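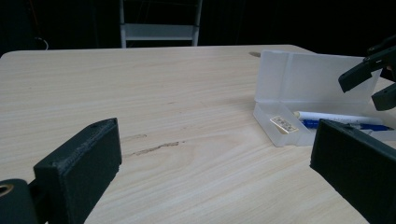
I have come round, slowly and with a good deal of grumbling, to the view that most of us who try out grippers are testing the wrong things. We pick objects that flatter the hardware. A foam cube, a tennis ball, a nice dry cardboard box with square corners, and then we write down a percentage and feel we have learned something. What I would put in front of any new pair of fingers is an open pencil case, the frosted plastic sort with a hinged lid, with a blue pen and a white marker lying side by side in the tray and a little block at one end about the size and colour of a rubber. It costs next to nothing, it fits on the corner of a table, and it will tell you more in an afternoon than a month of foam cubes ever will.

Let me explain myself, because I know how this sounds. I spent the best part of a winter at our bench in Prikesley comparing two designs of finger. One was the plain printed block, thick and straight, that we had been using since the start, and the other was the Preda, a slimmer tapered thing that the group over at Maltulthorpe had been very kind about and rather insistent that we try. On our usual set of objects the Preda won by a mile. It was lovely to use, too, and I said so to anybody who would stand still long enough! I had all but packed the old blocks away in their drawer by December.

Then we moved on to stationery, for no grander reason than that the desk-tidying work at Cladbridge needed it, and the whole comparison turned to porridge. A pen lying along the wall of a tray is a miserable thing to pick up. It rolls. There is no room to get a finger down on the far side unless you come in at a slant, and if you come in at a slant the other finger catches the front wall and pushes the whole case across the table (ask me how I know). The Preda could get its tip down into the gap, which was a point in its favour, but it bent under a sideways load and let the pen twist out. The old blocks couldn't get down into the gap at all on the first few goes, and then, once we had learned to nudge the pen up against the tray wall and pinch it high, they hardly ever dropped it.

So which was the better finger? I still don't know, and I have grown rather fond of not knowing. It depends on whether you are willing to learn the nudge. I think that is the question we keep leaving out of our write-ups, and it is the one I would most like to hear other people's answers to. A finger is only half of a grip, and the other half is whatever the hand behind it has worked out how to do. When a person is holding the tool, that hand gets clever very quickly, far more quickly than any controller, and it covers up for all sorts of faults in the hardware without anybody noticing.

We collected 800 tries with the case in the end, and the part I would press on anybody planning something of the kind is that we changed operators every 2 hours. Fresh hands fumble. I used to throw the fumbling away as practice, and now I think it may be the most honest bit of the record, as it shows what the fingers give you before skill has had time to paper over the cracks.

I would say much the same about frosted plastic. There is a temptation to swap it for something solid and brightly coloured so that the camera has an easier time of it, and I have given in to that temptation more than once. But people's desks are full of milky, half see-through things, and a depth reading that goes to pieces over an upright lid is going to go to pieces in an office as well. Better to find that out at your own bench with a cup of tea beside you.

The Maltulthorpe people think I am being unfair to the Preda, and they may well be right. They have sent us a stiffer version in a different plastic, 7 pairs of them, which was generous, and I mean to give them a proper run. The old blocks are back out of the drawer in the meantime, and the pen goes back in the tray first thing tomorrow.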